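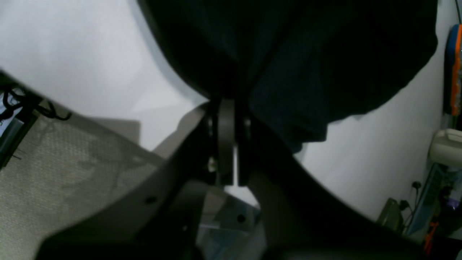
*Dark fabric in soft folds.*

# Academic dress: care between ceremonies

These notes cover gowns, hoods and caps kept at home by graduates and staff who attend convocation more than once. They were written for the Rosivlow pattern, a full-length polyester gown with a pleated yoke, but apply to most black or navy gowns of similar make. Rented gowns should go back as they are. Most rental agreements charge extra for home laundering.

## Unpacking

Remove the gown from its bag at least 2 days before the ceremony. Hang it by the shoulders on a wide moulded hanger; the Nygård coat hanger fits the yoke without marking it. Wire hangers leave a ridge at the sleeve head. Do not hang the gown by the neck loop, which is sewn for carrying and will pull the collar lining out of line.

Fold lines across the back panel usually drop partway on their own. Fold lines in the sleeves do not, and need steam.

## Steaming and pressing

1. Fill the steamer with distilled water. Tap water in hard-water areas spits mineral deposits that dry grey on dark cloth.
2. Steam from the inside of the gown, working from hem to yoke.
3. Hold the head clear of the pleats. The Ciltar hand steamer takes up to 11 minutes to run a full tank dry, enough for one gown and one hood.
4. Leave the gown hanging until fully dry before bagging or wearing it.

If an iron is needed, use the synthetic setting and a Jeleo pressing cloth. Direct contact glazes polyester, and the shine cannot be removed.
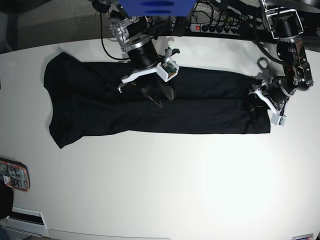

Can a hood be steamed while it is attached to the gown?

It should be taken off first. The satin lining is a different fibre from the shell and the two shrink at different rates, so the edge will pucker if they are held together under steam.

## Spot cleaning

Makeup at the collar is the most common mark. Blot with a white cloth dampened in cool water and a drop of clear dish soap, then blot again with plain water. Rubbing spreads the pigment and raises the nap. Test the hood lining at an inside seam before using soap anywhere near it, as faculty colours are often dyed to order and some will bleed.

Deodorant residue comes off dry with a clean nylon stocking. Lint should be lifted with a brush in one direction. Tape rollers leave adhesive on velvet facings.

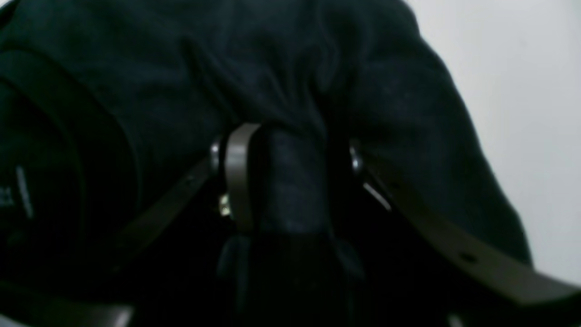
## Caps and tassels

- Straighten a tassel by holding it in steam for a few seconds, combing it with the fingers and wrapping it in paper until cool.
- Store the mortarboard flat, board side down. Nothing should rest on it.
- A bent corner can be flattened under books overnight if the board is card. Plastic boards will not respond.

## Storage

A cotton garment bag is preferred. Dry cleaner's plastic traps moisture and should be removed at the door. Keep the gown off exterior walls in winter, when condensation can form behind a closet rod.

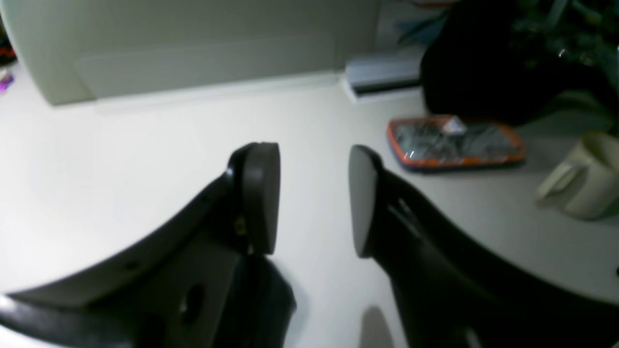 Cedar blocks are acceptable if they do not touch the cloth. Mothballs are unnecessary with polyester and the odour is difficult to remove before June. Wool doctoral gowns do need protection and should be inspected along the seams in spring and again in September.

Write the gown size on a card and place it in the bag with the hood. Sizes go by height, and the label inside the yoke often fades until it can't be read.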